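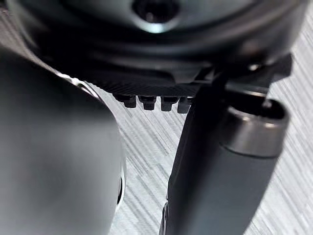 Can a mail ballot be counted if the signature on the return envelope doesn't match the one on file?
It can be counted once the voter confirms the signature with the local election office before that office's deadline, in places that have a correction process.

Home | Topics | Voting & Elections | Ask | Log in

Signature mismatch notice, what do I send back?

Mohit Pant
I mailed my ballot for the Florley city council race and got a letter saying the signature on the return envelope does not match my registration. I registered when I was 20 and my signature has changed a lot. The letter has a form with it but says nothing on whether I need a copy of my ID. I also moved from one apartment to another in the same building and never updated the unit number. Does that matter for this? The election is in May and I would like to get it right the first time.

2 answers

Binta Haruna
Those are two separate issues. Handle them separately.

Signature: the form is usually called a cure form or a signature affidavit. You sign it to state that you are the person who returned the ballot. Whether an ID copy is required depends on the state, and in some states on whether you gave an ID number when you registered. Read the small print under the signature line on the form. If it lists accepted documents, include one. If it lists none, call the office before sending anything. Sign the form the way you sign now. Some offices use the new signature to update your record, others want a fresh registration form for that, so ask on the same call.

Check the deadline as well. It may be election day or several days after. In many places the form has to be received by then, and a postmark is not enough. Ask if they take it by email, upload or in person. If you mail it, keep a copy.

Unit number: a change of unit in the same building normally leaves you in the same precinct, so the contest you voted in should be the same. Your record is still out of date, and election mail is often not forwarded. File an address update after the cure is accepted.

If your state has ballot tracking, the status should change from "challenged" or similar to "accepted". The wording varies.

Share 2 | Comments 1

Comment from Mohit Pant: Called them. No ID copy needed, and they take the form at the front counter until 5 p.m. Thanks.

Cledwyn Gittins
I had the same letter a few years ago. Filled in the form, dropped it off, never heard anything more. I would just go in person.

Share 0 | Comments 0

Next topic | Back to Voting & Elections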